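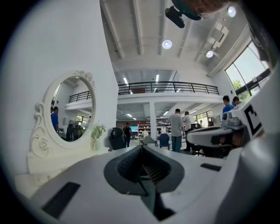
Is every black Victorian dress a mourning dress? Most black dresses of the period that come up for sale were probably just somebody's good dress, and a seller who says otherwise should be asked how they know.

I started asking in April, when I paid too much for a bodice. It was black silk with a boned lining, a row of faceted buttons and a collar that had been let out by a later owner with bigger ideas about comfort. The ticket said "Victorian widow's mourning bodice, c. 1885". The dealer said the same, in a lowered voice. I asked who the widow was and he said the family had wished to stay private. I have since heard about a great many private families.

On one day this spring I typed "Victorian" and "black" into Mollah, the online marketplace where much of this stuff now changes hands, and got 3,411 garments. Then I added the word "mourning" and got 1,759. If those sellers are right, more than half the black clothing that survives from the reign of Victoria was worn by the bereaved. It is possible. People did die a lot, and their relations did dress for it. But it would also mean that black was hardly worn for anything else, and we know that's wrong.

Black silk was the sensible best dress of its day. It did for church, for calling, for having your portrait taken, for sitting at the front of a room and being respected. It hid soot and it hid wear. Shop staff wore black. Older women often took to it and stayed in it. Plenty of brides married in a dark colour they could go on wearing afterwards, and for some of them the colour was black. By the later part of the century it was simply smart.

What full mourning asked for was dullness. A widow in her first year, if she had the money to follow the rules, wore cloth with no shine on it and a good deal of crape, the crimped, lifeless silk that everybody at the time seems to have disliked. Gloss came back by stages. So when a listing offers a "deep mourning gown" in lustrous satin with a beaded front, the description is arguing with the dress. My own bodice is so shiny you could signal with it.

Hala Fahmy repairs old costume from a workroom in Hirville, mostly for private collectors, and she was kinder about my purchase than I deserved. She turned it inside out before she looked at the front, and spent a long time on the seam allowances.

"It's a nice bodice," she said. "It's been taken in once and let out twice. I can tell you that because the needle holes are there. I can't tell you whose husband died."

I asked what would change her mind. Crape, she said, or the marks where crape had been taken off: a line of stitch holes round a skirt, or a band where the cloth beneath had faded less. A letter helps if it names the dress, and a photograph helps if it is clearly the same one. A dressmaker's bill would be lovely. In her time she has handled 2 pieces with paper of that sort, and she wrote to me afterwards to say that one of the papers had been in the wrong box. 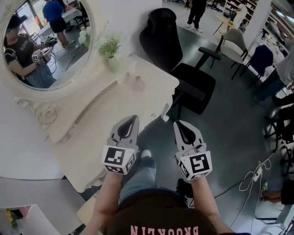

The paper matters because the story is worth money. I went through a year of printed results from Huvach, an auction house that sells costume in mixed lots and prints its estimates beside the hammer price. Black bodices in the same sort of condition did better when the catalogue line had the word "mourning" in it. That is a small sample from a single saleroom and I wouldn't hang anything heavy on it. Still, you can see why a seller with a plain black bodice and no history might feel a sudden sympathy for its first owner.

The trade's usual defence is that mourning is a handy shorthand. Buyers search for it, so sellers use it. I heard this from 3 dealers, in nearly the same words, and each of them went on to tell me that their own stock was the real thing. One showed me a brooch to prove it. The brooch was described as jet. It was cold to the touch and chipped at the edge like a bottle, so I would call it black glass, which was made by the bucket and worn by anyone who liked it.

Museums are not always much help. The costume store at Verberg has an old card index in which nearly every black item is marked "mourning", in one hand and apparently in one afternoon. The newer records say "black silk, occasion unknown" for several of the same pieces. I like the newer records. I also notice that the gift shop still sells the postcard with the old caption.

Does any of it do harm? Somebody overpays, as I did, and has a pretty thing to show for it. The part that bothers me is what gets lost. A dress called mourning gets bought by people who want gloom, and some of them will improve it. Fahmy has been brought bodices with modern black lace tacked on at the neck and a coloured lining cut out because it spoiled the effect. One had lost a purple ribbon trim – the customer was proud of having picked it off. That ribbon might have told us something. Purple could suit the last months of mourning, or it could mean that a woman liked purple.

So before you buy, ask to see the inside. Ask which cloth it is and whether there's crape on it anywhere. Ask who says it was worn by a widow, and when they first said so. Check old silk for splits along the folds too, since a sad story won't hold it together, and get the price down if you find any.

I rang my dealer back and put some of this to him. He said he had never claimed to be certain. I read him his own ticket. He said it had come to him already written, from another dealer, who had it from the family.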